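Give Me Back My Headphone Cord
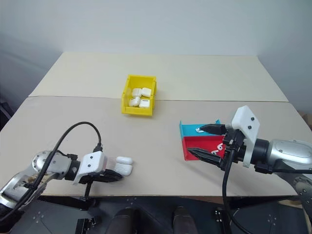
I bought a pair of wired headphones in February and I have been insufferable about it ever since. They were cheap, they came with a cord long enough to trip a horse, and I love them!

I should say I was a wireless person for years. I went through three pairs of earbuds (one down a storm drain, one through the wash, and one that just quit on the left side, which I kept using for months like a fool). Every night there was one more thing to charge. Phone, watch, toothbrush, ears. My friend Ximeng Pan keeps a little notebook by her outlet so she remembers what's been plugged in, and I used to think that was funny until I caught myself asking where she bought it.

And the batteries! They're tiny, they wear out, and on most pairs you can't swap them at home. I took my last set to the repair counter at Wanier, the one next to the bakery, and the guy was very sweet and told me to buy new ones. I don't get how we all agreed to that. My dad's old headphones still work. The foam is gone and they smell like a basement, but they work.

Now, I know what people say. Suqin Peng runs five miles before breakfast and she told me flat out that she'd rather run in silence than with a wire slapping her chin. Fair enough. If you run, or you wear a hearing aid that talks to your phone, or you've got a toddler who grabs everything, I'm not coming for your earbuds.

What bugs me is losing the choice. My phone has no jack, so I carry an adapter the size of a noodle, and I'm on my second one already. Put the hole back! I would take a slightly fatter phone tomorrow. I'd take an uglier one, too.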